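Sludge metal four-piece SKASTHAM will return to the road this fall for their first headlining run since the release of their second album. The Hestadow Tour opens in September and stays out through the end of October, with clubs and small theaters on both coasts and a string of dates across the Midwest in between. Hestadow is also the title of the band's next record, due through Diekmann Records in the same month the tour begins.

Doors on most nights are at 7:00 PM. Support on every date comes from noise rock trio SEVENON, who put out a split single with Skastham last winter and have been playing much of that material live since.

The band posted the news in a short message to its mailing list:

"We spent a year and a half in a basement with these songs and it is time to play them loud in front of people. Expect most of the new album and a few old ones we had to learn again. Sevenon are the loudest band we have ever shared a room with and we are going to regret putting them on before us."

Tickets go on presale to mailing list members at 10:00 AM local time, with the general sale following two days later. There are no VIP packages. The full list of cities and venues will be posted on the band's site when the presale opens, and a small number of Canadian dates are still being confirmed.

Tour shirts are already up in the Diekmann web store in sizes small through triple XL, and orders placed before the end of August will ship ahead of the first show.

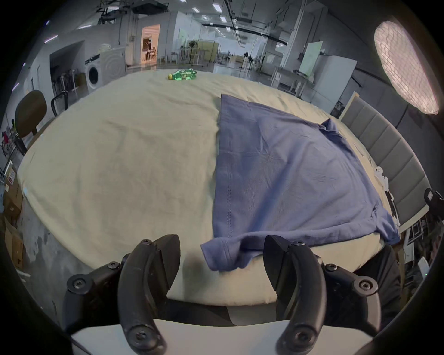
New album in September

Hestadow was tracked live over nine days, with vocals and a handful of guitar overdubs added later. It has seven songs and runs just under 50 minutes. The closing track, "Lime Kiln," takes up nearly a third of that and has been in the live set in one form or another since the band's earliest shows.

Diekmann will release the album on CD, cassette, digital and double LP. The first vinyl pressing is limited to 3,000 copies, with side 4 left blank apart from an etching by the band's drummer, who also did the cover art. The label says a second pressing is planned but will not have the etching.

The first single, "Salt Ledger," is streaming now. It is one of the shorter songs on the record at a little over five minutes, and it is faster than anything on the last album. A second single will follow in August, along with a video shot during rehearsals.

Track listing for Hestadow:

Salt Ledger
Under the Weir
Cold Tithe
Hestadow
Nine Acres Burning
The Drover
Lime Kiln

Bigger rooms this time

The largest show of the run is the closing night in Chicago, in a hall that holds 4,000. It is the biggest room Skastham have headlined. Most of the other venues hold fewer than a thousand, and several were picked because the band had played them before as an opener.

Set times will vary by city, but Skastham are expected to play for 90 minutes. The new album will not be performed front to back. According to the mailing list message, the set will change from night to night, with two or three slots kept open for songs from the first EP, which has been out of print for years. Diekmann has not said whether that EP will be reissued.

Each venue sets its own age policy, so fans under 21 should look at the individual listings before buying. Earplugs will be on sale at the merch table for a dollar.

The table will also carry the new LP, the split single and a tour-only cassette of rehearsal recordings. Shirts at the shows will be the same designs sold online, at the same price, and card payments will be accepted at all dates.
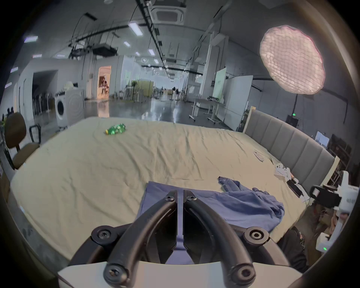 Sevenon also working on a full-length

Sevenon have a record of their own on the way. The trio finished recording their debut album in March and are mixing it now, with a release planned for early next year. No title or label has been announced. They will play three or four of the new songs on the Hestadow Tour and will have a limited seven-inch for sale on the road, with one song from the album on the A-side and a live take on the flip.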